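# Glass Test Tubes, Round Rim, Tapered Base

**Range:** Ondau Teaching Glassware
**Supplied by:** Kotari Laboratory Supply
**Page last revised:** 27 June 2021

The Ondau test tube is a clear glass vessel for general use in school and college laboratories. It is intended for small-scale work with coloured solutions, for simple mixing exercises and for the observation of liquids in small amounts. Tubes are sold in packs of 40 and are also included in the Jirnia Colour Mixing Set, described further down this page.

The lower part of the tube narrows towards the base, so that a small quantity of liquid gathers where it may be seen easily. Bubbles and the curve of the liquid surface remain visible through the wall. Drops may cling to the glass beneath the rim after pouring, and users who need an exact volume should allow for these.
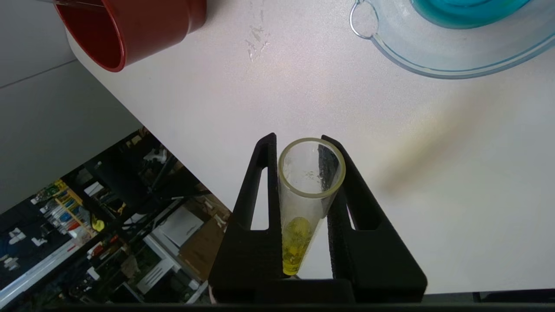
## Rim and wall

Each tube is finished with a thick, rounded rim. The edge is smoothed before the tube leaves the works and is inspected again when packs are made up. Tubes with chips, cracks or sharp points at the rim are withdrawn. Customers who find a damaged tube on delivery are asked to keep the packing and to inform the sales office within five working days.

The glass is clear throughout and carries no printed scale. Institutions that require marked tubes should order the Hsieh graduated pattern, which has its own page and its own pack sizes.

The tubes are not supplied for use over a direct flame. They may be placed in a warm water bath of up to 70 °C, provided that they are lowered into it gradually. Tubes taken from a water bath should be left to stand before they are rinsed in cold water.

## Working with coloured liquids

Coloured solutions are commonly used in introductory lessons, as pupils can follow what takes place without further equipment. A plain white work surface is recommended. It makes pale colours such as yellow easier to judge, and spills are noticed quickly.

Teachers should be aware that clear glass takes on the colour of whatever stands behind or beneath it. A tube held over a container of red liquid will look red in its lower part, and the rounded wall will enlarge and bend the view of the liquid beyond. Where a colour is to be recorded, the tube should be moved to a clear part of the bench and viewed against white card.

Solid matter can also lodge on the inner wall. A dark fragment just below the rim, or a streak running down from it, should be noted before a reading is taken and removed when the tube is next cleaned.

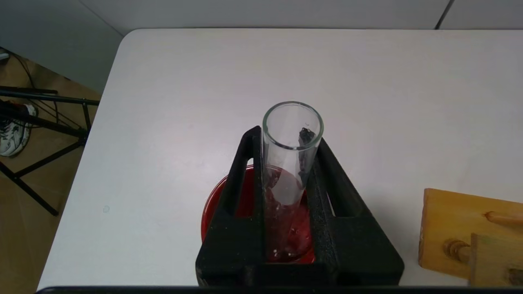 *Clear glass tube upright in a black support, with red liquid beneath and a dark fragment inside the rim.*

## Cleaning and storage

Tubes should be emptied, rinsed with clean water and washed with a soft brush that reaches the base. Particular attention should be given to the area under the rim. Abrasive powders and metal brushes will scratch the glass and must not be used. After washing, tubes should be left upside down on a draining rack until dry.

Dry tubes may be stored in the divided carton in which they were delivered. If the carton is no longer available, a rack with separate places is suitable. Tubes should not be laid together in a drawer — contact between them is the most frequent cause of chipped rims.

## Packs and sets

| Item | Contents |
|---|---|
| Ondau standard pack | 40 tubes in a divided carton |
| Ondau small pack | 5 tubes in a sleeve |
| Jirnia Colour Mixing Set | 5 tubes, 2 bowls, teacher's notes |

Racks, brushes and colouring are not included in any of the packs listed and must be ordered separately. The teacher's notes for the Jirnia set were rewritten last December, and schools holding the earlier edition may request a replacement copy without charge.

## Ordering

Orders are accepted from schools, colleges and public bodies on an official order form. Standard packs are normally sent out in about two weeks. Small packs are held in stock and may be added to any other delivery.

Questions on the suitability of the tubes for a particular course of work should be addressed to Bheki Van der Merwe, Teaching Glassware, at the Kotari sales office. Please give the name of the institution, the age of the pupils and the liquids to be used.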